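Search this site Enter keywords

September, 9:40 p.m.
Posted by Kaisu Lindqvist

Long day, and my tea has gone cold twice, but I want to get this down while I still remember why we argued. Nazmiye Bilgin and I spent most of the afternoon on the knife section of the Ojala handbook, the part that says what has to be true of a table before any arm is allowed to power up near a blade. It used to be one sentence! Now it fills 2 pages, and I love nearly all of it.

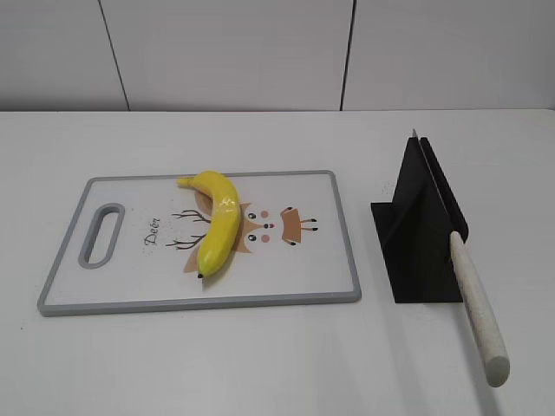 The rule we kept coming back to is the one about the blade living in its holder between runs. Nazmiye wanted "the knife is stored safely," and I said (probably too many times, poor woman) that "safely" means something different to everyone on a late shift. So we wrote that the blade sits in the slot of the stand, the handle points away from the board, and the person resetting the table says so out loud before stepping back. She grumbled, then improved my wording, as she always does.

We also settled the reset step for the banana on the deer board. Same board every time, fruit on the board before the start signal, hands well out of reach.
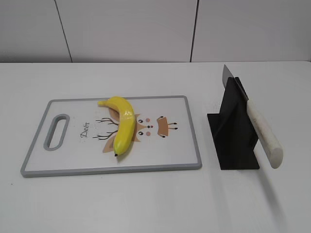 Then there was the stop button, which took us right up to supper. Raltari's old sheet lets one person run a cutting task alone, and I have never liked that – one to watch the arm and one with a hand near the stop seems so little to ask. Item 18 now says two people, no exceptions for quick tests. I slept badly over that one last week and I expect to sleep very well tonight.

Still to do: read the whole thing aloud to the Wostach crew, and fix the numbering after item 37.

Contact | Copyright Kaisu Lindqvist | Back to top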